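4.3 Loss of grip during gear handling

Of the 3,810 pick attempts logged on the Plandum cell, 141 ended in a fault that the supervisor software classed as "part lost". The operator's first reading of these was that the arm had been driven too fast between the pick and the assembly station. Reducing the transfer speed by half had no measurable effect on the fault rate, and the speed was restored for the remainder of the trial. This section sets out what we found when the faults were examined one at a time.

The logged signals were finger position, motor current and wrist force, together with a still from the wrist camera at closure and another at the end of the lift. Two of the authors (Najafi and Dinu) sorted the faults independently using the stills and the force trace, without access to the fault code. Where they disagreed, the record was passed to a third reader. In 34 cases the part had never been held at all: the fingers had closed beside it, and the controller had taken foam compression for contact with metal. These are detection errors and are treated in Section 4.4. The remaining faults were true losses, in which the part was held at closure and was no longer held in the same position when the lift ended.

Most true losses followed the same course. The current rose to its set value and stayed there, the finger position settled, and then, during the lift, the fingers closed further by a small amount with no change in the commanded force. We call this secondary closure. It was present before the drop in wrist force in nearly every record, which means that the part was moving against the pads before its weight left the hand. In the other records the two events fell within a single sample period and could not be separated.

The likely source is the pad. Foam was chosen at the design stage to protect finished surfaces and to allow for small errors in part position. With a smooth cylinder it does both. With a spur gear held across its teeth, the load is carried by the tips of a few teeth on each side, and the foam deforms into the grooves between them. When the gear turns by a fraction of one tooth, material is dragged along with it. On a rig built for the purpose, new pads were put through 1,000 closures on a test gear with no lift and no rotation, and showed compression but no torn edges. Pads given the same treatment with a small rotation added at each closure had begun to shed material at the upper edge well before the end of the run.

Inspection in service did not catch this. The weekly check, as written in the Negash maintenance sheet, asks only whether the pads are "present and secure". Pads recorded as sound on 28/01/2018 were removed by Nkosi at the next service and found to have lost material along the contact line, although they were still firmly bonded to the fingers. Figure 6 gives the wrist view of a grip across the teeth, with the edges of both pads visible.

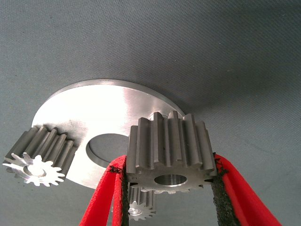

Figure 6. Wrist camera view of a spur gear held between the foam-lined fingers. Note the frayed fibres at the edge of the left pad and the small black fragments at the edge of the right pad.

Two consequences follow. The first is the loss of grip itself, which on this cell is a nuisance: the part falls a short distance and the cycle stops. The second is contamination. Loose foam that reaches the bore or the tooth faces may be carried into the assembly, and the cell has no means of detecting it. We did not measure how often this occurs, and the wrist stills are too coarse to be used for the purpose.

Three changes were made before the August trial. A rise in finger closure during the lift, at constant commanded force, now halts the arm and returns the part to the tray. The pad check was rewritten to require that the upper edge be examined under a hand lens. Gears with enough face width are now approached so that the pads bear on the flat end faces – this needs a change of wrist angle and adds to the cycle time. A harder pad material supplied by Gristutura was also considered, but it marked the end faces of the softer parts and was not taken further.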